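I Kept the Old Computer

August 2021

My desktop is nine years old, and for most of this summer I've been shopping for its replacement. I say shopping. What I mean is that I've been sitting at the old computer reading about new computers, which the old computer does very well.

The trouble started in November, when the thing began taking its sweet time in the mornings. I'd press the button, go make toast, eat the toast, and come back to a cheerful little circle going round and round. I decided I deserved better. I had a number in my head, and then I found a machine for $699, and the number in my head politely got up and moved over.

It was called the Sison. The page described it as "ready for anything," and I spent a while trying to think of anything I do that a computer would have to be ready for. I write letters to the water company. I keep a spreadsheet of tomatoes. Once a year I fight with my taxes and lose.

Then I read the reviews, which was my mistake. There's a forum called Cultidness where people talk about computers the way my uncles used to talk about transmissions. I asked one simple question and got up to 30 replies before supper, most of them from people arguing with each other about something I hadn't asked. By the second page they'd agreed that my budget was wrong, my desk was wrong, and I should wait for next year's model. As far as I can tell you should always wait for next year's model.
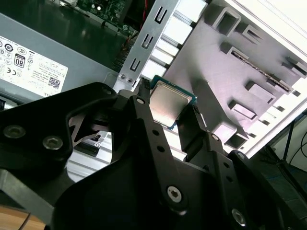
A desktop processor. I have read far too many opinions about these.

I did learn a few things. I learned that everybody has a favorite brand of fan. I learned that my computer had 72 programs set up to start the moment I turned it on, including one for a printer I gave away, and something called Skollala that I have no memory of meeting. I don't know what Skollala did all those years. It seemed busy.

So one evening I turned most of them off. I took the side panel off too, carried the whole works out to the porch, and blew out enough gray fluff to knit a small dog. Back inside, plugged in, pressed the button, went to make toast. It was up before the bread was down.

I was a little annoyed, to tell you the truth. I'd gotten attached to the idea of the new one. I'd already picked out where it would sit.

The $699 is still in the bank, minus $5 for the can of air, and minus whatever I end up spending on the chair, because I have now started reading about chairs. There's one called the Nestilell that is supposed to do wonders for the lower back. Cultidness has a section for chairs. They think I should wait.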